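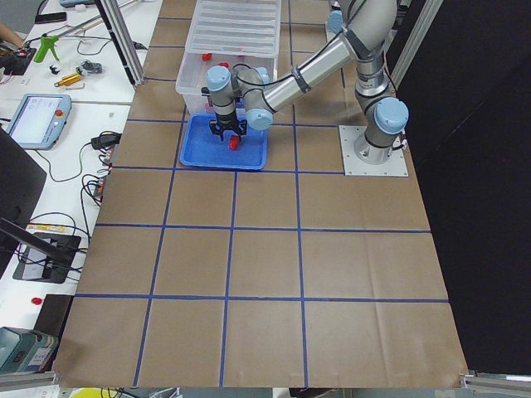
Silby, July

Welcome to the Stader match file, a table of 832 local football matches put together by Hanane Lahlou over 8 seasons of standing on cold touchlines (and loving nearly all of it!). Each row is one match: teams, ground, final score, scorers and the minute of every goal. Kick-off times are as printed in the programme, so a late start won't show. 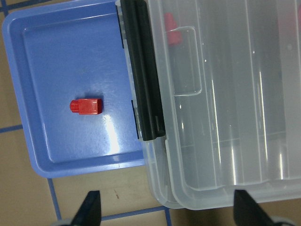 Red block in the blue tray

Substitutes' names are missing from 21 matches, mostly away days at Escobar, and abandoned games that got past 60 minutes are kept with the score as it stood. Do write in if you spot your own goal credited to someone else.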